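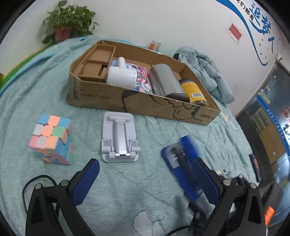

Tray with the lid off, insert at the left.

Reusing retail cartons for parcels: how many trips?

loretta_iwasaki
I send small mixed parcels to family, mostly kitchen jars, metal containers and odds and ends. I have been reusing retail cartons with the top removed or trimmed, then placing the tray inside a larger outer box. Two arrived in February with the outer corners crushed. Contents survived both times.

Questions:
How many trips do you allow for a single-wall carton?
Does it matter which way cylinders lie relative to the flutes?
Is there any point in keeping the compartment inserts from the original packaging?

Outer box is a single-wall Gramen, C flute. Tape is Covura 2 inch. Gross weight was 8 lb on the last one.

sverreb
One trip for the outer. The inner can be anything.

Box strength in stacking comes from the vertical corners and the panel edges near them. Once a corner has been creased you don't get it back, and tape over the crease does nothing for compression. At 8 lb the contents are not your problem. Your problem is whatever is stacked on top of the parcel in the truck.

hoshino_m
Disagree with one trip as a blanket rule. I reuse outers until there is visible damage at a corner or the score lines go soft. Press a thumb on the panel an inch in from each vertical edge. If it gives easily compared to a new box of the same grade, retire it. Some of mine have made three trips with no crushing.

Moisture matters more than trip count. Board that has spent a week in a damp garage loses a lot of its stacking strength and only gets part of it back on drying.

sverreb
The thumb test checks flat crush, which is the wrong property. Vertical compression depends mostly on edge crush, board thickness and perimeter. You can't test edge crush with a thumb.

hoshino_m
Flat crush tells you if the flutes have collapsed. Collapsed flutes mean a thinner board, and thinner board means lower compression. It's a proxy and a decent one. I didn't claim it was a lab test.

sigrun_h
On the cylinder question. Flutes in the side walls normally run vertically, so a can lying on its side with the rim against the wall puts a point load on one or two flutes. Lying parallel to the wall it spreads along the length. Best is upright if the height allows. Second best is on its side, parallel to the long wall, with padding at both ends.

Metal against glass is the pair to keep apart. Shoulder of the jar is where they go, in my experience, and a rigid metal container with a hard rim will find it. A strip of corrugated folded in thirds between the two is enough for light parcels.

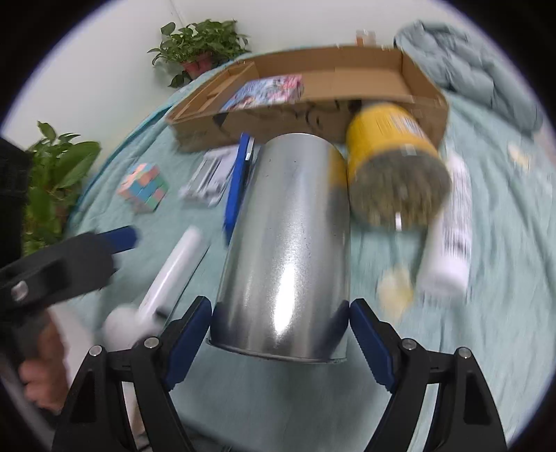

For steel or aluminum I also put a layer of tissue around anything with a polished finish. Bare board is abrasive enough to dull it over a long trip, particularly if there is grit in the box. Wipe the box out first. Cheap step and people skip it.

loretta_iwasaki
Thanks. Mine were on their sides and not padded at the ends, so I'll change that. What about the inserts?

frodis
Keep them only if something fits the cells. An insert sized for one product and filled with a different one is dead volume, and the loose side of the tray still shifts toward it. If nothing fits, cut it into strips and use them as the dividers Sigrun described.

Also check what dimensional weight is doing to you. A tray inside an outer with two inches of clearance all around can easily push a light parcel into the next bracket.

sverreb
Seconding the insert comment. Partly filled cells collapse on the first drop.

loretta_iwasaki
Outer is 16 x 12 x 8. Carrier has been billing by dimensional weight, now that I look at the receipts. Would you drop the tray and pack straight into a smaller double-wall?

hoshino_m
Yes. Tray plus single-wall outer isn't double boxing in any useful sense. An open tray has no top panel, so it carries nothing vertically unless the rim touches the underside of the lid. A 12 x 10 x 6 double-wall with proper fill would be lighter on the bill and stiffer.

sigrun_h
I'd keep the tray if the unpacking end matters to you. It lifts out in one piece. But get the clearance down to an inch per side and fill it fully, under the tray too.

sverreb
An inch is thin under glass. Two on the bottom, one on the sides.

sigrun_h
For 8 lb with the jars wrapped individually I've never needed two on the bottom. We can agree to differ.

frodis
Tape: H pattern on top and bottom, three inches down the side at each end. Press it down with something hard. Most seam failures I see are poor contact on dusty recycled board and have nothing to do with the tape grade.

loretta_iwasaki
Going with a 12 x 10 x 6 double-wall, no tray, strips between the metal and the glass. Next one leaves at the end of the month. I'll post the condition when it gets there.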